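4.2 Demonstration session at the Plavholm open day

The second set of recordings was made in September, during the public open day at the Plavholm site. The Skumeck handheld grippers were used in the same form as in Section 3, with one device in each hand and a marker plate fixed to each for tracking. Demonstrations ran from 10 a.m. in blocks of nine minutes, with visitors standing behind a rope 3 m from the table. The operator worked through the hanging task from the Wannasri list, in which a utensil has to be brought to the arms of an upright holder. Over the day 1,120 attempts were recorded, of which roughly 400 were made while questions were being taken from the floor. These were kept in the set but labelled separately, as talking tended to lengthen the approach phase. The Grostau recordings, made without an audience, serve as the baseline for Section 5.

Figure 3. Hanging task with two handheld grippers; the utensil is held in the right-hand device, with its tip against the arms of the holder.

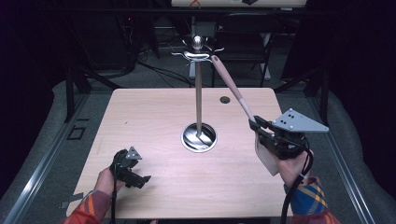
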